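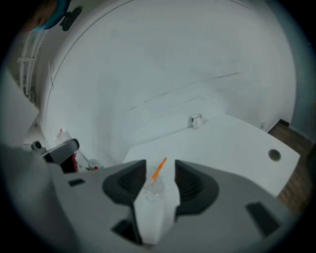 Lurton Statements Corpus: read me first

Version dated 2022-05-31. Maintained by Manolis Lambrakis.

What is in this collection

The Lurton Statements Corpus is a set of 2,978 public statements made by the government of Kalanthorpe and by the two main opposition groups, Bassi and Fametti, in the period before and after the Lurton border talks broke down. It contains speeches, press releases, answers given to reporters, and open letters. All texts are in English. Where the original was in another language, the English text is the official translation if one existed, and our own translation if not.

The older release was announced with 3,000 statements. During cleaning we found that some press releases were published twice under different titles, and these were removed. If you cite the old number in a paper, please correct it.

Who it is for

We prepared it for people who study how governments speak about their neighbors and about their own critics. Students of diplomacy have used it for seminar work, and some journalists have used it to check what a minister said before the talks against what he said after. You do not need to know how to program. The main table opens in any spreadsheet software.

How the texts were collected

Most statements come from the archive pages of the Kalanthorpe foreign ministry, which were copied by hand in November, before the ministry changed its website. Many of those pages are not online any more. The Bassi statements come from the movement's printed bulletin, which we scanned and then corrected line by line. Fametti did not keep an archive. Its statements were taken from newspapers that printed them in full. If a newspaper printed only a part, we left the statement out, even when the part was long and interesting.

This has one effect that the user should keep in mind. Fametti looks more quiet than it was. In the corpus it has 591 statements, and it surely made many more. Please do not compare the three sides by simple count.

The table

There is one row for each statement. The columns are:

id - a number that does not change between versions
speaker_side - government, bassi or fametti
speaker_role - for example minister, spokesperson, party secretary
date_given - the day of the statement, as the source gives it
date_quality - exact, month_only or unclear
kind - speech, release, reply or letter
translated - no, official or ours
topic - one main topic from a list of 10
tone - see the next part
text - the full text

The column speaker_role is empty when the source does not say who spoke. We did not try to guess, also when the style made it rather obvious. A few speeches were given by a person who had left the office one or two days earlier. In such cases the role is the one written in the source.

How tone was marked

Every statement was read by two persons who worked separately. They chose one of five marks: friendly, neutral, warning, accusing, threatening. When they did not agree, a third person read the text and decided. The first two marks are kept in the file tone_raw, so you can make your own decision.

The border between warning and threatening gave us the most trouble. Our rule is that a threat names an action and the side that will take it. "There will be consequences" is marked as warning. "We will close the Lurton crossing" is marked as threatening. Some readers found this rule too soft, because in Kalanthorpe politics the word "consequences" has a history, and people there hear it differently than people abroad. I think they are partly right. I did not change the rule, but I added the column mentions_consequences so that these statements can be found quickly.

Statements that accuse a foreign government and praise it in the same text are marked by the stronger part. It happens more often than one would expect, mostly in speeches for national holidays.

Things that are missing

There are no social media posts. There are no private letters or leaked papers, and we will not add them. Statements by foreign governments about Kalanthorpe are not here either. We hope to publish them as a separate collection, but there is no date for it yet.

The radio interviews of the Bassi leadership are missing with the exception of four, for which a full transcript was printed. If somebody has recordings, please write to me.

Known errors

Row order in the file is not by date. Sort it yourself before reading.

In the Bassi bulletin the scanner read the letter pair "rn" as "m" many times. We fixed all that we noticed, but "modem" may still appear where "modern" was meant.

The topic "security" was used too widely in the first weeks of the work. Later the group had a better rule and used "border" and "police" in its place. The early rows were checked again, not all of them with the same care.

Two open letters have the same text and different signatures. They are both correct - one was sent again after some persons took their names off.

Care in use

The people in this collection spoke in public and as holders of a public role. Private citizens are named in some texts, usually as victims or as accused. We replaced their names with [person]. Please do not try to restore them. Some of these families still live close to the border.

The statements contain claims that are false, and claims that were never proven. We did not check or mark them. To be in this corpus means only that somebody said it.

Terms

You may use and share the collection for study, teaching and reporting. Please name the corpus and the version. Selling it is not allowed. Our own translations may be quoted, with a note that they are not official.

Changes in this version

Double press releases removed. Column mentions_consequences added. Date quality is now marked for all rows, before it was only for the government side. Spelling of place names made the same in the whole file, with the exception of direct quotes from the bulletin.

Contact

Corrections are welcome. Send the id of the row and, if you can, a copy of the source page. I answer slowly but I answer.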